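Section 3. Setting Up Your School's Family Portal

Welcome to the fun part! By now your Zhong account is active and your student list has been loaded, so everything in this section happens in the browser. Set aside a quiet half hour before the August enrollment rush if you can.

3.1 Create your grade groups

1. Sign in and open School > Groups.
2. Click New Group and type the name families will see (Grade 6, Grade 7 and so on).
3. Choose a lead teacher. You can add more teachers later — there's no limit.
4. Click Save. The group shows up in the left-hand menu.

Note: Group names can be up to 14 characters long. Longer names are shortened on phones, so "Grade 6 Homeroom" won't fit.

3.2 Add elective pages

Electives get their own pages, and this is where a portal really starts to feel like your school! Each page has a title, a banner, a short welcome and a supply list.

1. Open Groups > Electives and click Add Page.
2. Enter the course title exactly as it appears on the schedule.
3. Upload a banner. Wide pictures with one strong color look great behind the white title text.
4. Paste in the supply list and click Preview.
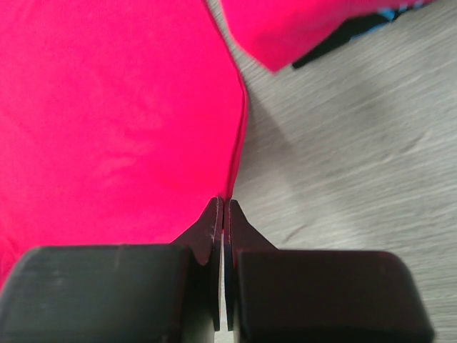 Figure 3-2. Pink cloth on a light gray floor.

5. If the preview looks right, click Publish.

Caution: Publishing sends a notice to every family in the group. Use Save Draft if you're still making changes.

3.3 Invite families

1. Go to Families > Invitations.
2. Select one or more groups.
3. Pick a welcome letter, or write your own (please do, parents love hearing from a real person!).
4. Click Send Test to Me and open the link on a phone.
5. Click Send All.

Invitation links work for 3 days. After that, use Resend next to the family's name. Families with children in several grades get a single login and can switch between students from the top bar.

Note: A single mailing can go to 2,780 addresses. Larger districts should send by grade group.

Section revised Jun 2, 2026 by Heather Moncrieff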